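Breaker trips when coffee maker and toaster run together

Posted in Home Electrical, Trevwood Community Help

Tariq Farooqui
The kitchen counter circuit trips most mornings if the drip machine is still heating when someone starts the toaster. Either one alone is fine. 15 amp breaker, original to the house. The coffee maker stays in the same spot by the window.

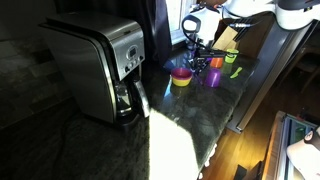
Replies

Saqib Gondal
Add up the nameplate watts and divide by 120. A typical drip machine draws 900 W and a two-slice toaster 850 W, so you are at 14.6 A before the fridge or anything else on that circuit starts. The breaker is doing its job. Do not put in a 20 on existing wire unless you have confirmed it is 12 gauge all the way to the panel.

Find out what else is on it. Switch the breaker off and test every outlet with a lamp. In my house the counter run also fed a hallway and the garage.

Daniyal Jatoi
mine did this, bought a new toaster, no change

Osvaldo Seixas
Agree with Saqib on the load. Also check the receptacle. Loose back-stabbed connections get hot and can scorch the outlet, though they won't usually trip a standard breaker.

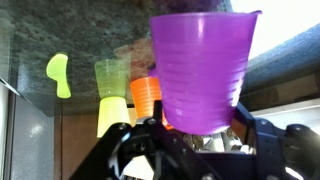 With the power off, pull the outlet and move the wires to the side screws. If the insulation is brown or brittle, stop and call an electrician. The long-term fix is a second 20 amp counter circuit. I paid for 70 feet of cable and a day of labor.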